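Padudness Home Forum > Paint and Color > Dark walls in a room with little daylight?

gravelpit
Posted 2025-10-17
We have a back room, about 300 square feet, with one small window. I want to paint it dark. My wife wants to keep it beige. I've been looking at Luik 3008, a brownish charcoal, and the store says it needs two coats over primer. The existing walls are builder beige and in decent shape. Has anyone gone dark in a dim room and regretted it?

mudroom_mike
I did it and repainted within a year. In the evening with lamps on it was fine. At noon it felt like a basement. Every scuff showed too, and touch-ups flashed no matter what I did. I'd stay with beige or a warm gray and spend the money on lighting.

tansy44
Disagree with the above. A dim room painted beige just looks dingy. The color needs light to work and you don't have any. I'd go dark on three walls and put a strong color on the fourth. Teal is good for this.
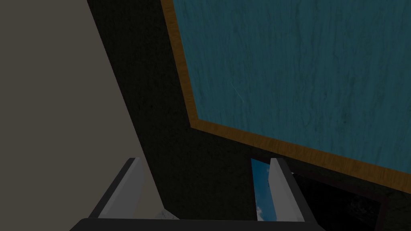 Teal next to taupe holds up better than people expect, and it gives the eye something to land on. Buy sample pots first and paint a big piece of poster board. The little chips are useless.

gravelpit
Three dark walls plus teal is more than I can sell at home. What about bulbs? The ones in there now are very white.

oldbrushes
Change the bulbs before you buy any paint. 3000 K works with browns and charcoals. Anything cooler makes them look like wet cement. Also check the sheen. Matte hides bad drywall but marks easily, so I use eggshell in any room people walk through.

mudroom_mike
Eggshell on dark paint shows every roller lap. Matte only, and a washable one.

oldbrushes
Only if you let the edge dry. Work one wall at a time and don't stop for lunch.

tansy44
Look at what wood you have in there as well. Orange-toned wood stands out a lot more against dark walls than against beige.

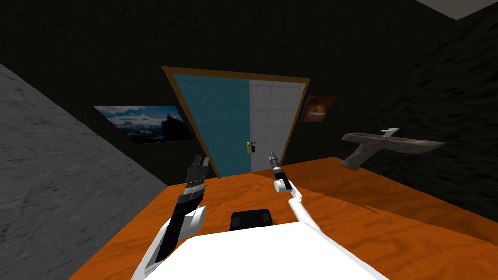

Orange wooden tabletop, dark textured walls, door on the far side.

gravelpit
Our floor is yellow oak, so that's useful. The Osten store has the Fulel washable matte on sale, and I can do the whole room for under $200 with primer. I'll get samples of that and the 3008 and put them up next to the window. Not starting until December anyway.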